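Chapter 16
Fingers First

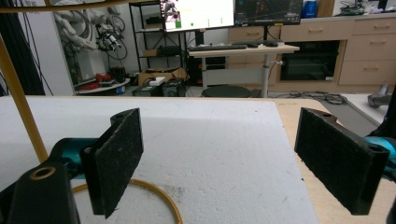
16.1 Where to begin

Most people who build a gripper at home begin with the motor, then the wiring, then a long evening of swearing. The fingers get whatever time is left. Bleddyn Owen spent 859 pounds on his first arm and could not pick up a teabag with it.

We shall begin at the other end. In this chapter you will make two flat paddles, face each with a rough pad, and work them by hand over a sheet of foam board, which forgives a great deal. A rubber ring lying flat makes a good first opponent. It is thin, it costs pennies, and it will beat you for most of an afternoon.

Motors return in Chapter 19. They can wait.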